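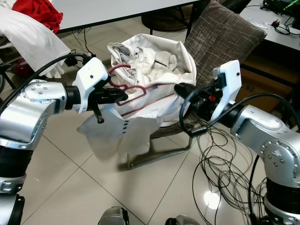
**FOR RELEASE: January 2023**

# Skumberg Students Take Laundry Task to Odmont Robotics Meet

SKUMBERG – The robotics club at Skumberg Technical College will enter a two-armed robot in the household tasks division of the Odmont Student Robotics Meet in February. The club has chosen laundry handling as its task and has been working on it since the start of the fall term.

The robot, which the students call Danko, works with two arms and two black grippers. In the club's practice setup, a white fabric laundry basket sits on a chair between the arms with a heap of off-white and cream clothes inside. A dark red clothes hanger at the front of the basket is part of the work as well.

Entries in the household tasks division must handle clothing that has not been folded or sorted ahead of time. Each team gets three runs in front of the judges. A run ends when the basket is empty, when the time limit is reached, or when a student touches the robot. Points are given for each garment moved to the table and taken away for anything dropped on the floor. Hangers are scored separately.

The club has recorded 618 practice runs so far. In the first 400, students guided the arms by hand controls and saved the movements. Those recordings were used to train the software that now runs the arms without a driver. Of the runs made since then, 137 ended with an empty basket inside the time limit.

Light-colored clothing has given the team the most trouble. When a cream shirt lies on an off-white shirt inside a white basket, the software has a hard time finding where one piece stops and the next begins. The club began the year with brightly colored towels and switched to pale clothes in the fall after reading the meet rules, which allow judges to pick garments of any color.

The soft basket is a second problem. Its sides bend when a gripper presses on them, so the rim is not always where the software expects it. Students tried a hard plastic basket for two weeks and went back to the fabric one, as the meet will supply fabric baskets to all teams.

"We thought the arms would be the hard part, and most of our time has gone into shirts," the club said in its written progress report to the college. "A sleeve catches on the rim, or two pieces come up together. Each time that happens we save the run and look at it the next day."

Club members work in pairs. One student watches the arms and keeps a hand near the stop button while the other keeps the run log and resets the clothes. The pairs trade jobs every ten runs. New members start with the log and move on to the controls after a safety check.

Putell, a machine shop in Skumberg, cut the brackets for the wrists and let students use its drill press on Saturdays. The college covered the arms and the entry fee. The club paid for the clothes, most of which came from a thrift store, out of a bake sale held in the fall.

Before the meet, the team plans to shorten the time Danko takes between garments and to run the full task with baskets packed by students from outside the club. A final choice between two versions of the software will be made the week before travel.

**Open practice**

The club will hold an open practice at the college before leaving for Odmont. Visitors may bring one clean, light-colored garment for the robot to try. Items with pins, beads or loose buttons cannot be used. Admission is free, and children under 12 must come with an adult. The room holds 103 people, and seats cannot be reserved. The date will be posted at the main entrance and on the college events page.

**About the club**

The Skumberg Technical College robotics club is open to all enrolled students. No experience with programming or machine work is required. Members meet two evenings a week during the term.

**Media contact**

Communications Office, Skumberg Technical College. Requests to film or photograph the open practice should reach the office at least two working days ahead.

###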